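Prider Landfill Ordinance

The Prider landfill ordinance is a local measure on the reuse of a closed municipal dump at Moradi, on the edge of the town of Prider. It set aside five hectares for a sorting yard. Supporters call it a cleanup law, though the text requires very little cleaning up.

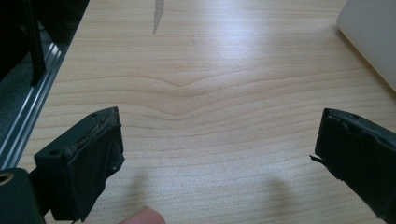

Background

The dump opened without a liner and took mixed household waste until 2000. The town announced its closure that year, but trucks kept using the north gate under a series of "temporary" permits. Records of what was buried are thin, and the tonnage figures quoted by the council have never been independently checked.

Provisions

The ordinance bars new dumping, assigns the yard to the contractor Zutetti, and sets a yearly fee of 3625 per hectare. It also promises household drop-off for glass, batteries and old medicine. No deadline is attached to any of this.

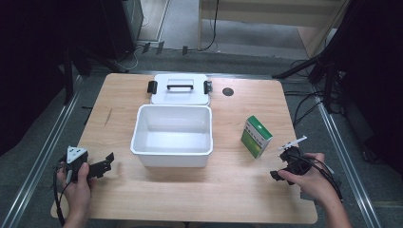 Mehrangiz Rostami told a public hearing that the drop-off plan was the only part residents had asked for, and the only part without a budget. The council's written reply repeated the plan and did not mention money.

Drop-off trial
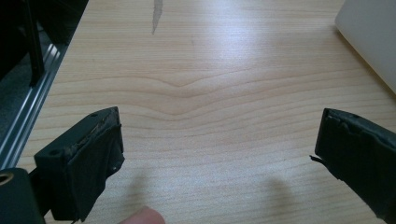 The trial was meant to show that residents would sort their own waste if given a place to do it. Its published results list over 2000 visits but do not say how a visit was defined. Equipment was modest – a pale wooden tabletop with a gray smudge near one edge is hardly proof of a sorting system.

Criticism

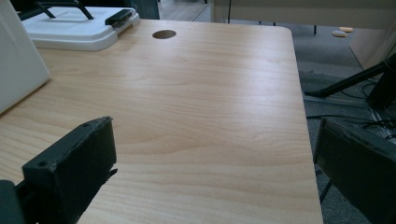
Parvaneh Ghaffari has argued that the ordinance moves the waste problem to neighboring Brutia, where the rejected loads are sent. The council disputes this but has released no transfer records. Its case leans heavily on containers for small items, and a white plastic one with a lid and a black carrying handle may suit a kitchen's worth of batteries. It says nothing about truckloads.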